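Randaren Opens Orders for Two-Arm Tabletop Workcell

SKUNASVILLE, March. Randaren today opened orders for the Mutarora bench kit, a two-arm workcell for labs and small shops that handle mixed household and light industrial items. The kit includes two arms with grippers, a camera at each wrist, a fabric-faced work surface and control software.

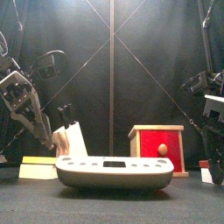 Mutarora bench kit with knife block, white tray and red-fronted drawer box on the work surface.

Each gripper is rated for loads up to 2 kg. Fingers are supplied in pairs and can be changed with a hand tool in nearly 15 minutes, including recalibration. The software logs joint position and both wrist camera feeds on a shared clock. Tasks can be recorded by hand guiding or written as scripts.

Finger sets are tested to 3,000 open-close cycles before shipment. Spare sets are sold separately.

The first production run is limited to 20 kits. Sales and field service are handled by Dissanayake. Pricing is available on request.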